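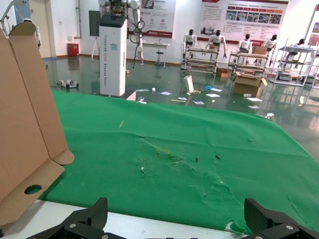

3. The cloth and the box

Our brief was to find a table covering that would survive a term of cardboard. We chose green cloth on grounds of price, and it shows. There is now a frayed patch near the middle, which the group has agreed to call wear.
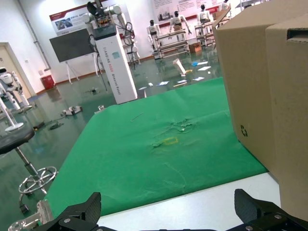
The Lorkis method says to smooth the cloth before each packing session. We managed this in April, for the first week. After that the creases were treated as permanent and the boxes went on top of them. A box dragged by its hand hole does far more harm than one lifted, as Dow's handbook warned us on a page we read afterwards.
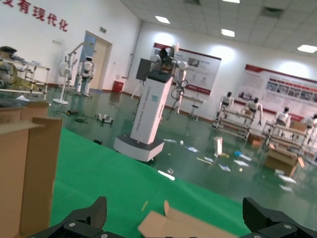 Flaps were the other trouble. Folded outwards, they take up room we had set aside for the packing itself. Our budget was £40, of which £3 is left, and we recommend spending it on thread.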